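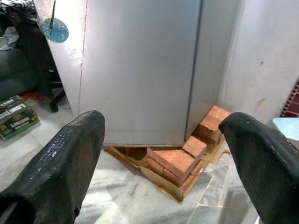 How to Plan a Day of Visiting Filming Locations

There is something so fun about standing in a spot you've only ever seen on your TV! My husband and I have been building our vacations around old shows and movies for years now, and friends are always asking me how we find these places and how we fit them in without wearing everybody out. So I finally sat down and wrote out the way I do it, start to finish.

Start with one show

I know, I know, you want to see everything. But pick one show or one movie for the day and build from there. When we went to the coast in April we tried to mix a detective series, a surfing movie and a soap opera my mother used to love, and we spent the whole day in the car arguing about which exit to take. One show gives the day a shape, and you'll remember it better afterward.

Watch it again with a notebook

Watch two episodes before you leave home, and keep the remote close. Every time you see something that won't have moved (a hillside, a church, a bend in the road, a set of stone steps), pause and write down the time and what you saw. Don't bother much with signs and storefronts, as those change hands and get painted over. Mountains are wonderful for this. The line of a ridge will tell you when you're standing in the right place even if every tree has grown up in front of it.

Make your map

Now look up each place and put it on a map. Fan pages are a great help, and so is the local library, where somebody at the desk very often remembers the trucks coming to town. I mark mine in two colors, one for places anybody can walk up to and one for private homes, which I only ever look at from the sidewalk. Please do the same! People live there, and they would like to eat their breakfast in peace.

Once I have everything down, I cross off whatever is more than 20 minutes' drive from the last stop. It hurts a little, but it saves the afternoon.

Check the hours and the tides

Beaches get their own special mention. Look up the tide for the day you're going, and aim for low water, so you have room to walk out and turn around and get the same view the camera had. Some beach roads are narrow with hardly any parking, so I go to those first thing and leave the town stops for after lunch. If a path has a gate or a sign asking you to keep out, that's the end of it, and on you go to the next one.

Bring pictures to match

Save a few stills from the show on your phone, or print them if you're like me and can't see a screen in the sun. Hold the still out at arm's length and shuffle back and forth until things line up. You will look silly. Do it anyway! Cameras on a set are often higher or lower than your eyes, so try crouching down or standing on a bench before you give up on a spot.

Leave room for lunch

Plan on a long lunch, and ask whoever brings your food about the filming. We've heard some of our best stories that way, including one about a goat that I still don't entirely believe.

If you have a favorite place I should know about, leave it in the comments. I read them all, usually with my coffee.

Hala Erraji
September 2019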